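Workshop tips: sharing the bench with an arm

These notes come out of the small-parts shop at Garnent, where an arm now does most of the repeat handling. Five of us work there. Take what suits your own shop.

Before you give it a job

Write down what the person doing the job does now, including the parts they do without thinking. Our list for deburring and sorting had 9 steps on it when we thought it had four. Two of the missing steps were Sihan Xu turning a part over to look at the back. The arm didn't do that until we asked for it, and for a while bad backs went out to the customer.

Pick work that is dull and the same every time. We handle 4000 small blanks in a normal month, and moving those from one spot to another was what made people's wrists sore. Odd jobs and one-offs stayed with us.

Work out moves in simulation first. A plain room, a table, one block and the arm are enough for this. Leave out the shelving and the fixtures until the basic reach is right. 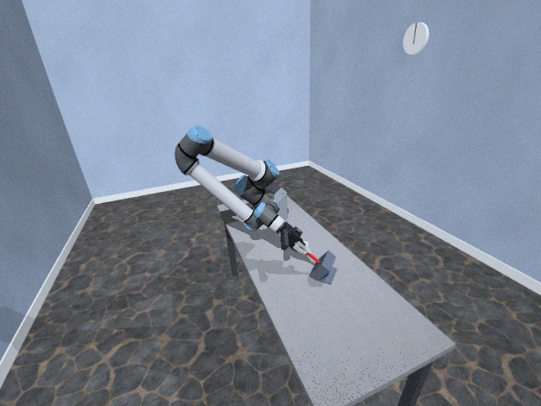 Does an arm mean fewer people on the bench?

At our shop the head count stayed at five. What changed was the day. Less time goes to loading and more goes to checking, setup and fixing small stoppages, and two people had to learn to edit a program. One of them liked it and one didn't, and the one who didn't went back to the lathes with the same pay.

Bench habits

Clear the table at the end of the shift. A rag or a hex key left where the arm works will stop it in the morning, and the early person gets the blame.

Mark the reach on the floor with tape, then put the stools outside the tape. Redo the tape when you change the program.

Keep a paper log next to the controller. Time, what stopped, what you did. Ours is a school notebook on a string. In December we went back through it and found that most stoppages came from one worn fixture, a 325 mm plate from Hikeck that we had been blaming on the software.

Approach from straight above when the part allows it. Side approaches need more room and knock things over if the part has shifted. Set a hover point over the part and have the arm pause there on the first runs - a two-second pause costs little and gives you time to hit stop.

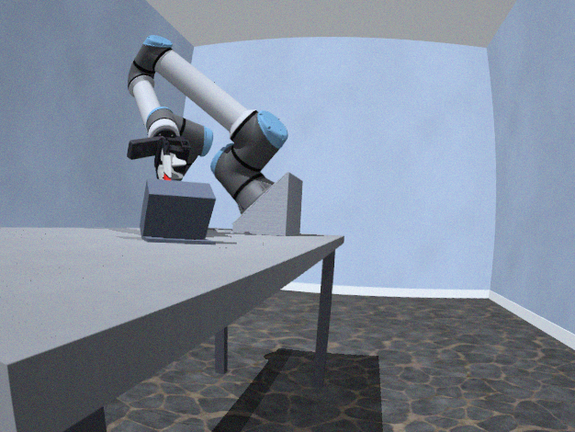 Ruaridh Geddes wrote in after the first version of this page to say the pause should stay in for good. At his shop they took it out to save time, and people stopped watching the arm at all. "We put it back and nobody complained about the lost minutes," he wrote. He also thinks the person who runs the station should be the one who decides its speed, and that the office should ask before changing it.

We have kept ours in since then.

Who does what

Put one name on the station for each shift. When it was everyone's job, the gripper pads went three weeks without a wipe.

Give people time to learn it during paid hours. We set aside the last half hour before lunch, with the real parts and no order waiting. Reading the manual at home did not work for any of us.

Rotate, but slowly. A week at a time is fine. Swapping every day meant that the same fault got found over and over by different people.

Agree on what happens to the saved time before there is any. We put 800 dollars toward a better lamp and a mat for the inspection bench, and inspection is where most of us now stand.

Small maintenance

Wipe the finger pads with a dry cloth at the start of the shift. Check the base bolts once a month. Keep a spare set of pads in a labeled tin, and write the date on the tin when you open it.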